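4.2 Mulch depth and soil moisture in the raised beds

The second set of plots was laid out to test whether a deeper layer of mulch saves enough water to justify the extra material. Garden advice on this point varies widely. Many guides suggest a layer of two inches, others go up to six, and few say what kind of soil or climate they have in mind. We compared three depths (one, three and five inches) of shredded leaf mulch with bare soil, all on beds planted with bush beans and summer squash.

Beds at the Vatard site are on a heavy clay loam that drains slowly in spring and cracks by midsummer. Those at Hedegaard are on sandy soil that was farmed for potatoes until the garden was started. The two sites receive similar rainfall, and this let us treat soil type as the main difference between them. Each bed was four feet by eight feet and was watered by drip line on the same timer. Leaves were collected in December, shredded once with a mower and stored under a tarp until use. No fertilizer was added after planting.

Soil moisture was read at a depth of four inches with a handheld probe. Readings were taken in the morning before the drip lines came on, at the same marked points in every bed. In all, 3197 readings were kept for analysis. Readings taken within a day of heavy rain were dropped, as were those from one bed at Vatard where a drip fitting had split and flooded the lower end. That left 1141 readings from Vatard, with the remainder coming from Hedegaard, where there were more beds.

On the sandy soil, mulch of any depth kept the beds wetter than bare ground. The gain from one inch to three inches was large and showed up in every month of the season. The gain from three inches to five was small, and in the squash beds we could not tell the two apart. Plants in the bare beds wilted by early afternoon on most hot days, while those under three inches of mulch usually held until evening.

The clay loam gave a less simple result. Three inches of mulch again did well from July onward. In May and June, however, the five-inch beds stayed cold and wet, and bean seedlings came up late and unevenly. Slugs were also worse under the deep layer. We did not set out to measure slug damage – the notes on it were made in passing – but the difference was plain enough that we now wait until the soil has warmed before adding mulch at this site.

Weeds were cut at soil level and weighed fresh every second week. At both sites the one-inch layer did little to hold them back, and by July it had thinned enough for bare soil to show between the plants. Bindweed came through all three depths. Annual weeds such as lambsquarters and purslane were much reduced at three inches and nearly absent at five.

4.3 Planning a layout from simulated views

Part of the season's planning was done in software before any beds were marked. Path widths, bed spacing and the position of the water lines were first tried in Plernum, a layout tool. The tool was used only for the arrangement of the site and had no part in the moisture or weed results given above.

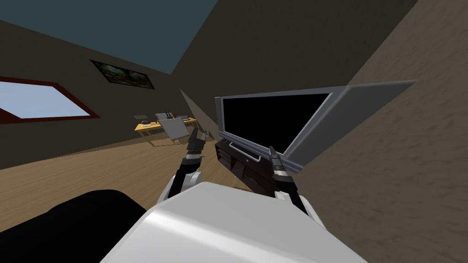

Figure 3. Simulated indoor view with a robot's white torso and two forward-reaching arms.

Path width had a greater effect on weeding time than we expected. With paths of eighteen inches, the gardener had to step over squash vines by August and tended to skip the middle of the row. Widening the paths to thirty inches cost one bed at each site but made every edge reachable while kneeling. Reach matters as much as width, and it depends on where the arms start: in Figure 3 both arms extend forward from the torso, and a person kneeling at the side of a bed works in much the same way, with the body staying behind the hands. For most adults this puts the comfortable limit at two feet, half the width of our beds.

The wider paths were covered with wood chips supplied by Anen. Chips on the paths were not counted as mulch in the depth comparison, and a board edge kept them out of the beds. Some chips were carried over by birds, mostly at Hedegaard, and these were picked out before the weeds were weighed. The path chips will be topped up next spring, and the same bed positions will be used again for the trial of straw against leaf mulch.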